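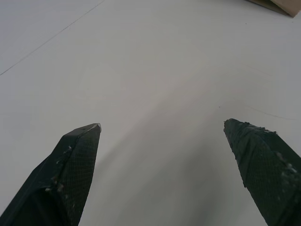 Household Tips > Storage and Moving > Packing in Paper Carry Bags

Paper carry bags with twisted cord handles are suitable for light, dry household goods: soft toys, scarves, shoes, tea towels. They are unsuitable for tins, books or anything damp. The notes below apply to the common brown kraft type with a folded base and gusseted sides.

Preparing the work surface

Clear a table and wipe it down. A light-coloured top is preferable, as small items and torn scraps of paper are easier to find on it. Allow a clear area at least 900 mm wide. Items still to be packed go along the back edge, bulky ones furthest from the bag.

Opening and loading

1. Check the base fold for splits. Discard the bag if the glue line has lifted.
2. Open the mouth fully and push the gussets out from the inside with the back of the hand.
3. For soft items, tilt the bag or lay it down with the mouth towards you. Slide the first item in until it rests against the base.

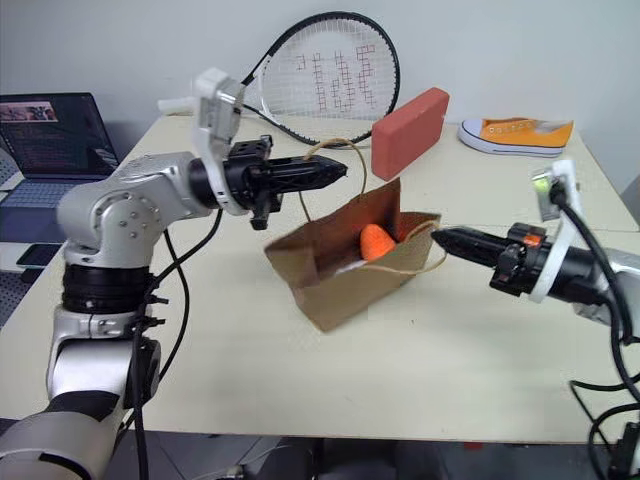 4. Place rounded or tapered items with the widest part at the bottom. A soft toy packed this way supports the items beside it and does not need wrapping.
5. Fill the side gaps with small, light pieces. Do not compress them. The gussets should remain slightly loose.
6. Stop 39 mm below the rim if the top is to be folded over.

Handles

The cord is normally glued under a paper patch inside the rim, and this joint is the usual point of failure. Before lifting, bring both handles clear of the mouth. A handle caught inside pulls the rim inwards and loads one patch only. 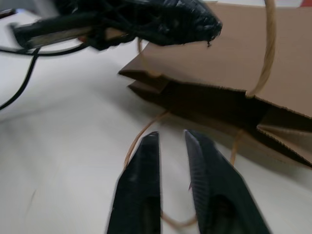

Photo: Hanne Thorlacius

With the bag on its side, locate each cord and draw it outwards before standing the bag up. Take hold at the middle of the loop. Raise both handles together, keeping the pull even – a sideways pull at one end will tear the patch.

In a trial at the Westerberg store room last August, we lifted and set down 17 bags of mixed soft goods. All the handle failures were in bags raised by a single cord.

Items to keep separate

Sports racquets, bricks and other hard-edged articles should be carried on their own. Shoes can go in a paper bag if the soles are clean, but not on top of plush or white fabric.
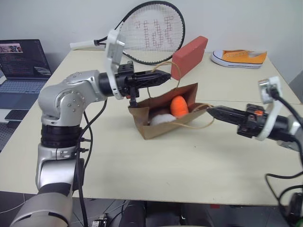 Source: Inger Kragh / Bumwood

Keep phones and laptops off the packing table, or well back from the working area. Label the front panel in pencil before filling; felt pen can bleed through thinner paper. Store empty bags flat, handles folded inwards, in a dry cupboard.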